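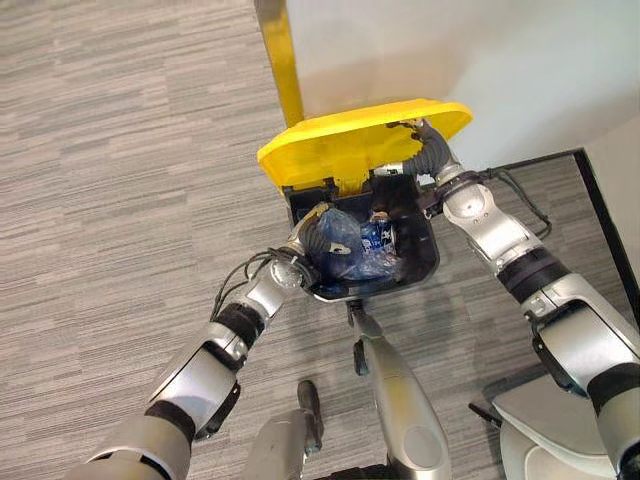 Nouhaila El Ouafi

Print
E-mail

Shared Waste Collection in Older Apartment Districts
Speaker notes, Vandisora Municipal Services Forum, Wed 11 January

Opening

Thank the chair and the city of Vandisora for the invitation. Introduce the Stelirden Housing Office and state its responsibilities: building maintenance, grounds, and the shared collection points used by tenants. The office does not haul waste. Hauling is done under contract by Umov, and their district manager, Béla Nyitrai, is in the room and has agreed to take questions on routes and vehicles.

State the subject plainly. The talk concerns what tenants put in shared bins, where those bins stand, and what the office changed in the past year. It does not cover bulky items or yard waste.

The district

Stelirden has 805 apartments in the older blocks and 3053 residents by the last register. Most of the blocks were built before separate collection existed. Kitchens are small. Few have room for a second container under the sink, and the building plans made no provision for one.

Pause on this point. Many in the audience manage newer buildings with a ground-floor waste room on every stair. In Stelirden, the older blocks share outdoor points at the ends of the courtyards, and a tenant in the middle entrance may walk the full length of the building in either direction.

How the office looked at the problem

Before September, complaints were logged by telephone and filed by street. The record showed how often people were unhappy and very little else. Kálmán Bárány rebuilt the log so that each complaint is tied to a collection point and to the day of the week. Credit him by name.

The new log showed that complaints gathered around two points, one on the north courtyard and one beside the Vītola footpath. Both had ample capacity on paper. Both were also the first points reached by people walking in from the bus stop.

Staff then visited both points with Umov's crew during the regular morning pickup. Notes were taken on three matters: bags left beside the bins, recycling refused by the crew, and lids left open. The visits were announced in the stairwells beforehand. No tenant's bag was opened, and the office should be clear on this if asked.

Findings

Refused recycling was mostly a matter of bags. Tenants carried clean packaging downstairs in a tied bag and dropped the whole bag in. Under the Umov contract, tied bags in the recycling stream are treated as general waste. The rule had been printed on the annual notice in the ninth paragraph.

Bags left on the ground had a different cause. The lids at the footpath point were heavy and opened toward the wall. A person with a child or a cane could not lift one and hold it while placing a bag inside. Lajos Vörös of the tenants' association raised this two years before the office acted on it. Say so. The association has asked that it be acknowledged in public, and the request is fair.

What was changed

The bins at the footpath point were turned to face the path and moved forward from the wall. The work took one morning.

The annual notice was cut to a single page, with the rule on tied bags at the top. It is printed in the languages used in the district. Hicham El Ouafi prepared the translations and read them aloud with tenants before printing, and several lines were rewritten as a result. (He is the speaker's brother. He was not paid for the work, and this was declared to the office.)

The office ordered 100 reusable carriers for packaging. They were handed out at the rent desk to anyone who asked. Demand was higher than the order, and a second order is under review.

The pickup schedule was left alone. Umov offered an additional run, but the office preferred to see the effect of the smaller changes first.

Results so far

Complaints at the footpath point have fallen. Complaints at the north courtyard have not, and the office has no settled explanation. One possibility is that shops on the corner are using the point after hours - this is being discussed with the owners and should not be presented as established.

Refused loads are down at both points. Mr. Nyitrai can describe how the crews record a refusal, as the method differs from the one used in Vandisora and the two should not be compared directly.

If time is short, omit the following section.

Cost

Moving the bins was absorbed in the grounds budget. Printing cost less than in the prior year, owing to the shorter notice. The carriers were the only new expense. Budget sheets are on the table by the door.

Likely questions

On fines: the office has no power to fine tenants and has not sought it.

On locked bins: these were considered for the north courtyard. The association objected on the grounds that lost keys would lead to more bags on the ground. The matter remains open - refer further questions to Mr. Vörös.

On food waste: a separate stream is planned by the city, and the office has no start date to announce.

Close by thanking the Umov crews and giving the address of the housing office for written questions.

Print | E-mail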